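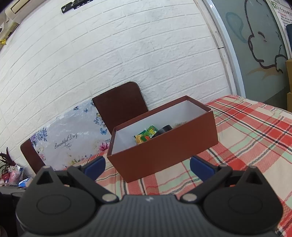 Brown box on the plaid tablecloth, packets and all.

I've now read the Nusinow decluttering plan twice, which is two more times than I meant to, and I still don't buy it. The pitch is that you throw out anything you haven't touched in 20 days and your life opens up like a window. My sister swears by it. My sister has also bought the same potato masher three times, so I'd like to see the math.

Most of these plans are written by people with storage. The sample home in chapter one has a mudroom, a pantry and something called a drop zone. My apartment in Hirkton has one closet, and the water heater lives in it. Where exactly is my drop zone supposed to go? 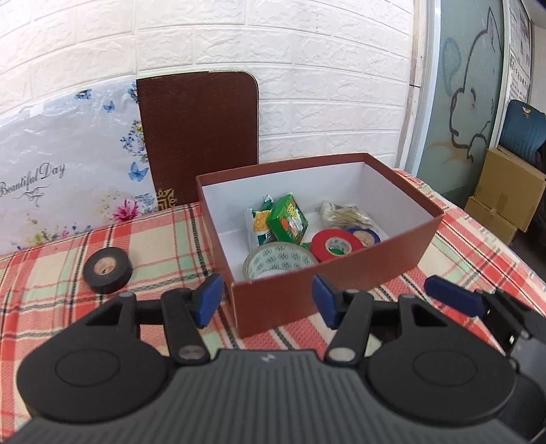 Then there's the war on junk drawers. Every system I've tried, and I've tried Nusinow, Trokon and the one Nassoro Kioko kept pushing on me all October, says a mixed container is a sign of trouble. I don't see it. A roll of clear packing tape next to a roll of red electrical tape and a blue one is just a box of tape, and I could find any of those half asleep. Trokon would have me buy a labeled bin for each. The bins are sold by Trokon, naturally, and the starter set is $346 before shipping. I can live with a few rolls leaning on each other.

The 20-day rule bothers me more. It's fine for magazines. It's silly for a sewing kit, a flashlight, a spare key or a snow shovel. The book does have an exception for "seasonal items," then warns you on the next page that the exception is where clutter hides. So do I keep the shovel or not?

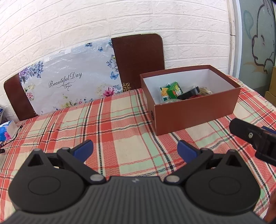 Clear surfaces are the other big promise. Okoth, who runs the paid course, wants the dining table reset to nothing every night by 9, cloth off, chairs in. I eat at mine, pay bills at mine and glue broken mugs at mine. A tablecloth covers the old scratches and stays on all week. I tried the nightly reset for a while anyway. Mostly I moved piles to the bed, then moved them back to go to sleep.

I'll give them one thing — the advice about paper is decent. Open the mail standing next to the recycling. I got rid of an entire shopping bag of old statements on Thursday and don't miss a page of it. That tip was free, by the way. Idrisa Rashidi told me the same thing years ago and didn't charge me for a workbook.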